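机の上の小もの片づけ　空き箱と白いシートでここまで変わる！

暮らしの手帖ヌルニネック　第287回
2018年5月22日

積み木、ブロック、サイコロ、消しゴム。小さくて四角いものは、どうしてあんなに散らばるのでしょう。わが家の机も長いあいだそうでした。高い収納用品をあれこれ試して、結局いちばん長続きしているのが、ふたを開けたままの段ボール箱をひとつ、机の奥に置いておくやり方です。見た目は地味です。でも、これが本当に使いやすいんです！

今回は、その箱の選び方と置き方、下に敷く白いシート、ついでに机まわりのコードの話まで、まとめて書きます。先月の「引き出しの中を見直す」の回に、机の上はどうしているのかというお便りをたくさんいただいたので、そのお返事も兼ねています。

箱は「浅め・口広め」で選ぶ

荷物が届いたら、箱をつぶす前に一度机に置いてみてください。見るところは深さです。手を入れて、底に指先が楽に届くくらい。深い箱はたくさん入りますが、底のものが化石になります（うちでは去年の輪ゴムが出てきました）。浅い箱なら上からのぞくだけで中身が全部わかって、探しものの時間がぐっと減ります。

口の広さも大事です。狭い口にねらいを定めて入れるのは、大人でも面倒なもの。小さなブロックなら、少し斜めに持ったままでもすとんと入る広さがほしいところです。
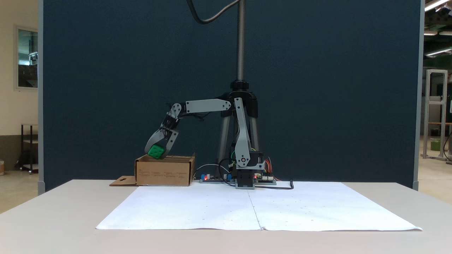

口の開いた段ボール箱と緑のブロック。折り返しは机の上に寝かせて。

ふたの折り返し、切り落としていませんか。私は以前、全部カッターで切っていました。すっきりはするのですが、箱の口がぐにゃぐにゃになって、持ち上げるとゆがみます。今は外側に倒しておくだけにしています。倒した一枚は机に寝て、ちょっとした仮置き場にもなるんですよ。どうしても邪魔な一枚だけ切って、残りはそのまま。これくらいの手抜きがちょうどいいです。

置き場所は、机の奥の、利き手と反対側が私のおすすめです。手前に置くと腕が当たりますし、利き手側に置くと、書きものや工作の場所がなくなってしまいます。左利きの方はもちろん逆にしてください。

中を仕切りたくなったら、ひと晩待つこと。仕切ると気持ちがいいのはよくわかります！　私も大好きです。でも細かく分けた箱は、戻すときに考えることが増えます。まずは「四角いものは全部ここ」でひと月使って、それでも混ざって困るものがあったら、そのときに小さな空き箱をひとつ中に入れます。

箱の外側の印刷が気になる方は、その面を壁に向けるか、包装紙を一枚貼ってください。全面に貼ろうとすると角で必ずしわが寄ります。正面の一面だけで十分きれいに見えます。

白いシートを敷くと、机が広く感じる

次は下敷きです。机の真ん中に白い大判の紙や薄いボードを一枚敷くと、落ちたネジも、消しゴムのかすも、小さな部品も、すぐ目に入ります。木目の机では見つからなかった黒い小ネジが、白の上ではくっきり。初めて敷いた日は、うれしくて用もないのに机に座っていました。

買うなら幅70センチくらい、と書きかけて定規を当ててみたら、うちのものはぴったり70センチでした。200円で買った模造紙です。机いっぱいに敷くより、まわりに天板が少し見えるほうが、端をつまんで持ち上げやすくなります。作業が終わったら両端を持って谷をつくり、細かいごみをくずかごへ。ほうきも布巾も出番なしです。

大きな一枚が手に入らないときは、二枚をつないでも大丈夫。つなぎ目は裏からテープで留めます。表に貼ると、そこにほこりが集まって灰色の線になってしまいます。

角が反って浮いてくるのは、丸めて売られていた紙の宿命です。敷く前に反対向きにゆるく巻いて、ひと晩置いてみてください。それでも浮く角には、低粘着のテープを小さく一枚。四つの角を全部留めてしまうと、ごみを集めるときに持ち上げられなくなるのでご注意を。

汚れたときは消しゴムでこすり、だめなら裏返し、裏も汚れたら工作の下敷きに格下げ。最後まで使い切れるところも気に入っています。

コードは「輪にして逃がす」

机の上を片づけていて、最後まで残るのがコードです。スタンドの線、充電の線、工作中の電気ものの線。白いシートを敷くと、この黒い線が急に目立ちはじめます。最初はぎょっとしますが、ここがチャンスです！
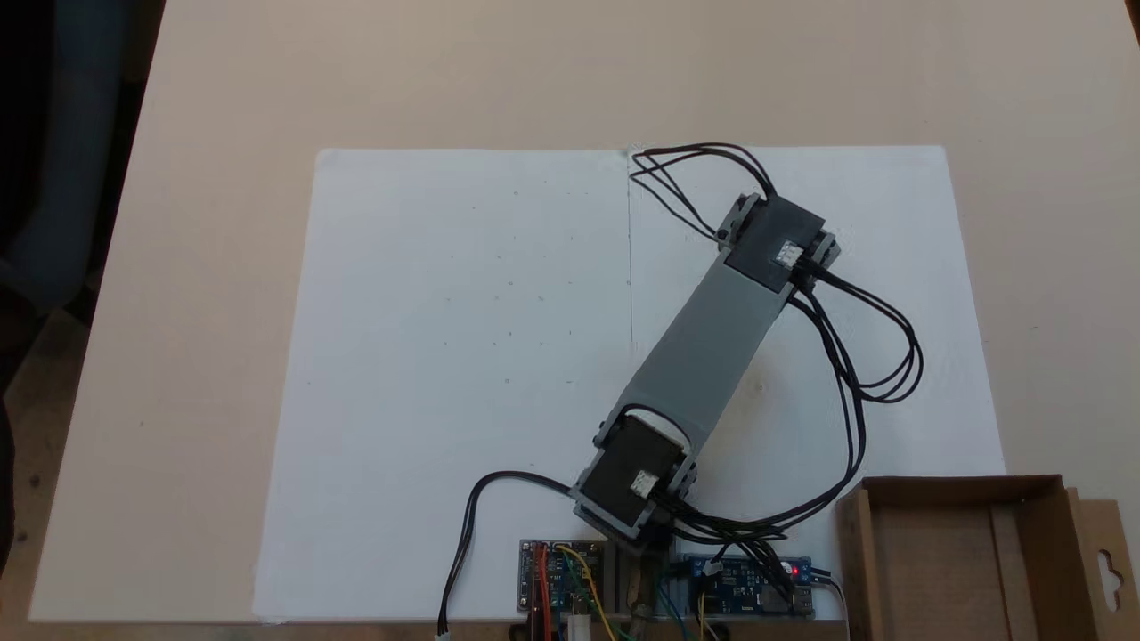 白い面の上では、黒い線がどこを回っているかが目で追えます。

私の手順を書いておきますね。

まず、線を一本ずつ指でたどって、どこからどこへ行くのかを確かめます。いきなり束ねないこと。束ねてから「これは何の線？」となると、全部ほどく羽目になります。

次に、抜いてもよい線を抜きます。抜く前に電源を切るのを忘れずに。つながっていない線は机から下ろして、封筒に入れて名前を書きます。

残った線は、きつく折らず、ゆったりした輪にして脇へ逃がします。動くものや、よく持ち上げるものにつながる線は、余裕を多めに残しておいてください。ぴんと張った線は、ある日すぽっと抜けます。

最後に、細い線は面ファスナーの帯でゆるく留めます。結束バンドは見た目がきれいですが、切らないとやり直せません。私は切るときに線まで切ったことがあります。あれは悲しかった。

色のついた細い線は、色ごとに分けようとせず、同じ場所へ行くものどうしをまとめるほうが、あとで直しやすくなります。

先の白いコネクターは、白いシートの上ではまぎれやすいです。根元に色つきの紙テープを小さく巻いて、旗のようにしておくと見つかります。プラグの先が机の端からぶら下がっているときは、引っかけないうちに上へ戻しておきましょう。

5分で戻す、夕方の習慣

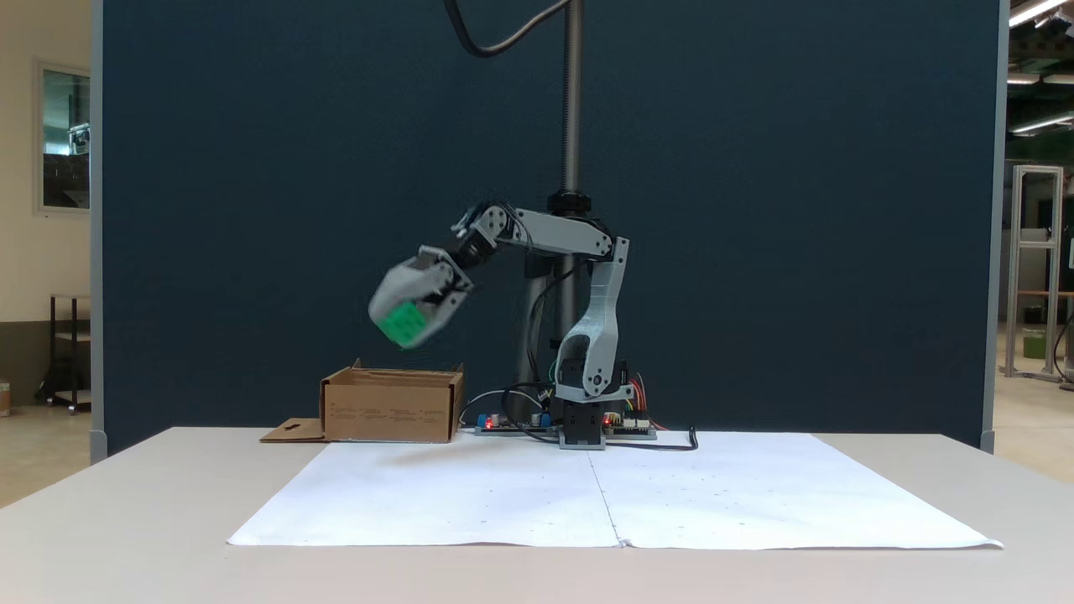 文　ジネット・デロルム
暮らしの手帖ヌルニネック　整理収納担当

さて、道具がそろったら、あとは毎日の戻し方です。私は夕飯の支度の前に、台所のタイマーを5分にかけて机に向かいます。鳴ったら途中でもおしまい。これを守ると、片づけがいやになりません。

最初に手をつけるのは、いちばん目立つ色のものです。緑や赤のはっきりした色のものが箱に入ると、それだけで机の印象ががらりと変わります。まだ二つ三つしか戻していないのに、もう半分終わったような気分になれるんです。だまされたと思って試してみてください。

それから灰色や黒の地味な道具、紙もの、最後にコードの順です。作業の続きを明日もするものは、無理に片づけません。シートの上に残したまま、まわりだけを空けておきます。毎回ゼロに戻そうとして、翌日また全部出すのは、気力がもったいない！

小さな子と一緒に片づけるなら、箱を机の縁に近づけてあげてください。奥に置いたままだと、手を伸ばしたひょうしに肘で何かを落とします。戻し終わったら大人が箱を奥へ。遠くから投げ入れる遊びは楽しいのですが、うちではブロックが棚の裏に三回入ったので、今は禁止になりました。

背の高いついたてを机の後ろに立てるのもいいですよ。紺や濃い青など、暗めの無地だと、手前のものの形がよく見えます。明るい柄ものだと、どこまでが机の上のものなのか、ぱっと見てわかりにくくなります。柄の布しかなければ、裏返してかけてみてください。

読者のお便りから

ファティマ・フェンテルさんより。「箱の底に、使い終わった封筒を開いて敷いています。鉛筆の粉がたまったら封筒だけ捨てます。」

すぐまねしました！　封筒を底より少し大きめに切って、四辺を立てておくと、粉が隙間に落ちません。チラシでもできますが、つるつるした紙だと中のものがすべるので、封筒のざらっとした感じがちょうどいいようです。

もう一通、グルステニッツの方から「段ボールの角がへたってきたら、どうしていますか」。角の内側に、厚紙を細長く切って二つ折りにしたものを木工用のりで貼ります。洗濯ばさみで挟んでひと晩。外からは見えませんし、しっかりします。それでも口が開いてきたら、次の荷物が届いたときに交換です。気軽に替えられるのが段ボールのいいところですね。

次回は裁縫箱の中身を取り上げます。まち針の置き場に困っている方、使っている入れものの深さを測っておいてくださいね。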